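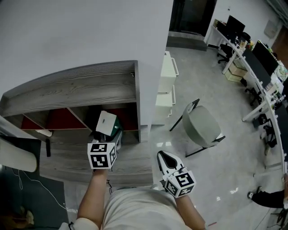 Tracking and replay at Odus, Clarville

The February visit began in the office, where handheld grippers carry marker cubes with black-and-white square codes. Behrouz Taheri covered the software side. Tarkex, the in-house tracker, solves cube pose at 30 Hz and passes it to a filter that bridges short dropouts – 900 ms is the limit, after which the segment is discarded.

The current set holds 3918 segments. Replay against the arm's joint limits rejected 802 of them, mostly for wrist angles the planner could not reach near low shelves. Taheri wants that check run during recording. The Naseri planner is still too slow for it, and a cached reachability map is in test.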